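Início | Entrevistas | Obra | Arquivo | Contactos

Estanquidade ao ar em edifícios antigos: entrevista a Etelka Barta

Etelka Barta mede infiltrações de ar em edifícios de habitação há 15 anos. Trabalha no gabinete Pirnesska e terminou em dezembro o relatório sobre o Grotgate, um conjunto de 26 apartamentos com caixilharia de madeira original. A conversa começou pelo método.

"O ensaio de porta ventiladora dá um valor global", explica. "Diz quanto ar passa a 50 pascal, mas não indica por onde. A localização das fugas faz-se depois, com fumo e termografia, fração a fração."

No Grotgate, os piores resultados não vieram das janelas. A maior parte do caudal medido entrava pelas caixas de estore e pelas passagens de tubagem atrás das bancadas de cozinha. Barta considera o padrão habitual em construção desta época. "O proprietário troca a janela e mantém a caixa de estore. O caudal desce pouco e a fatura da obra é a mesma."

Sobre a sequência dos trabalhos, é taxativa: primeiro as passagens de instalações, depois as caixas de estore e só então os vedantes das folhas. Em 8 frações a equipa limitou-se às duas primeiras fases, e o resultado ficou dentro do valor contratado.

Perguntámos pela ventilação, objeção frequente dos moradores. "Um edifício com fugas não está ventilado. Tem caudais que dependem do vento e que entram onde calha. Antes de vedar, verifico as condutas de extração. Se não tiram o caudal de projeto, a vedação espera." No Grotgate foi preciso desobstruir 7 condutas antes de avançar.
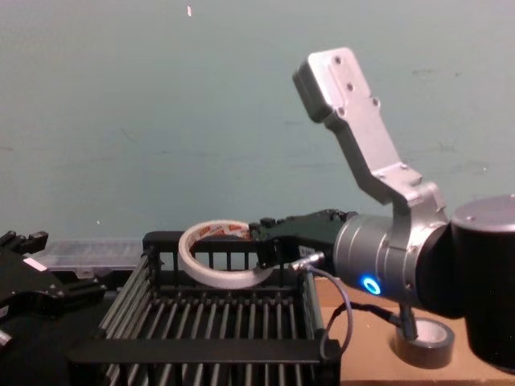

A vedação provisória, usada durante o ensaio para isolar grelhas e ralos, é o ponto em que Barta encontra mais erros de execução. Uma aresta mal colada altera a leitura e obriga a repetir a série. A fita deve ser aplicada sobre superfície limpa e seca, sem tensão, e retirada no próprio dia. Um rolo de fita adesiva branca como o da fotografia tem, na sua opinião, um inconveniente em paredes claras: "No fim do ensaio é fácil esquecer um troço. Prefiro uma cor que se veja da porta." O relatório deve registar cada abertura tapada, com a respetiva localização.

Comentários (3)

Craig Chisholm: As leituras foram feitas só em depressão ou nos dois sentidos?

Iona Laing: Na minha casa o problema também era a caixa de estore. Isolei-a por dentro e deixei de sentir a corrente de ar.

Sheena Niven: Falta dizer que classe de caixilharia ficou depois da obra.

Contacto | © Cirnerora, todos os direitos reservados | Voltar ao topo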